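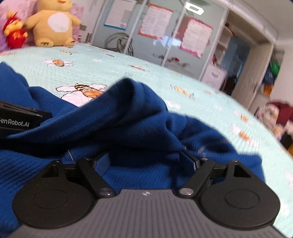 Blue ribbed knit, bunched up, with a loose white thread.

Flultater Spill Granules, 10 lb tub

I started selling these after a wet February when the hill road into Hererdale got shut twice in one month. Diesel on the road, a bit of drizzle on top, and down go the bikes! I ride that hill myself, so I wanted something I'd be happy to keep in my own truck.

The granules are a fine clay mix made for fuel and oil on pavement. Shake them on from the outside of the spill toward the middle, give them 10 minutes, work them in with a stiff broom, then sweep up and do it again if the road still looks shiny (diesel nearly always wants a second go). Used granules go in a sealed bag and off to your local hazardous waste drop-off. Please don't hose them into the storm drain.

For anything bigger than a driveway puddle, or anything on a busy road, call the fire department and stay out of traffic. I mean it.

What you get: one tub with a screw lid, 2 heavy bags and a scoop. The Botha broom is sold separately, and so is the 60 lb sack if you run a garage or a bus yard.

Shipping takes 3 working days. Pickup from my Stonusham unit is free, any time before 4 p.m., just ring the bell by the side door.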